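Why Do Shadows Change Size?

A shadow is a place where light has been blocked. Light travels in straight lines. When something solid gets in the way, the light can't bend around it to fill in the space behind. That darker space is the shadow.

Try it with a flashlight and your hand. Turn off the lights and shine the flashlight at a wall. Put your hand close to the wall and the shadow is almost the same size as your hand. Now move your hand slowly toward the flashlight. The shadow gets bigger and its edges get fuzzy.

Your hand didn't grow. Close to the flashlight, it blocks a much bigger share of the light.

Shadows outside

The sun is very far away, so walking toward it makes no difference. What matters is how high it is in the sky. At noon the sun is high and your shadow is short. Early and late in the day it is low, and your shadow stretches out across the ground. In December, when the sun stays low in our part of the world, shadows are long even at lunchtime.

Students at Clostden School measured the shadow of a stick 40 inches tall. One winter afternoon it was more than 2 times as long as the stick.

Light and dark sides

Objects also have shading on them. The side facing the light looks bright and the side turned away looks dark. On a rounded shape, the change from bright to dark is smooth. Artists use this to make a flat drawing look solid. Computers do it too. A program works out how much light should reach each part of a shape, then picks a lighter or darker color for it.

Word to know: opaque (oh-PAKE). An opaque object lets no light through.

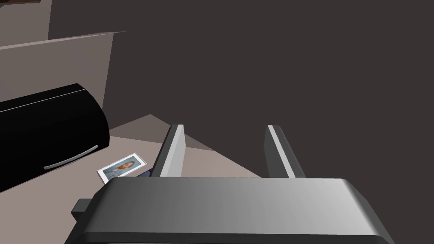
Shading drawn by a computer. The rounded gray body is lighter where the light strikes it.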